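Ticket 98: label printer skips every other label
Opened by Dilani Howlader, August 16, 2018
Status: solved!

Update from Joaquín: Great news, it was the gap sensor! The Tuvow driver had gone back to continuous roll after the update, so I set it to die-cut, ran the calibration and printed 50 in a row without a single skip. So happy with this one! Dilani, please try your 500 batch when you get a minute, and leave the darkness at 27, it looks lovely there.
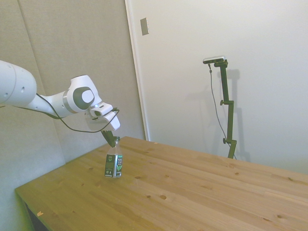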